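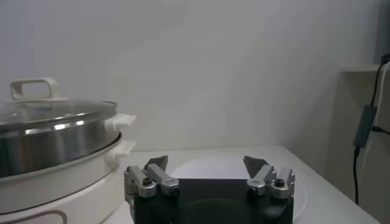 Unit 6: Total Maximum Daily Loads
Course notes, Surface Water Regulation
Instructor: Corinne Boateng

6.1 Definition

A total maximum daily load (TMDL) is the largest amount of a pollutant a water body can receive and still meet its water quality standard. It is written for one pollutant in one segment. A stream listed for both sediment and phosphorus needs two.

TMDL = WLA + LA + MOS

WLA: wasteload allocation, the share given to permitted point sources.
LA: load allocation, the share given to nonpoint sources and natural background.
MOS: margin of safety, either a stated share of the total (explicit) or built into the modeling assumptions (implicit).

6.2 Loading capacity

Capacity is found from flow and the target concentration. Watch the units. With flow in cubic feet per second and concentration in mg/L, multiply by 5.39 to get pounds per day.

Worked case: Tratley Creek, total suspended solids. Flow is 3 cfs and the target is 20 mg/L.

3 x 20 x 5.39 = 323.4 lb/day

The monitored load at the same flow was 243 lb/day in August. The segment meets its target at that flow. This says nothing about storm flow, when most sediment moves. A load duration curve (Unit 7) handles the full range of flows.

6.3 Splitting the load

Common methods are equal percent reduction, equal effluent concentration, and allocation by drainage area. The sum of the parts may not exceed the total under any method. Regulated storm sewers belong in the WLA even though their runoff comes from a wide area. Students often place them in the LA and lose points for it.

6.4 Reading

Baird and Skinner, course packet, section on allocation methods. Skip the appendix on tidal waters.

6.5 Problem set

1. Repeat the Tratley Creek calculation for a flow of 100 cfs.
2. Set aside an explicit MOS of 10 percent. State the load left to allocate.
3. Divide that load between the Aitken storm sewer area and upstream farmland by drainage area. Areas are in Table 6-2 of the packet.

Show units at every step. Problem sets go to Ruaridh Matheson before the next lab.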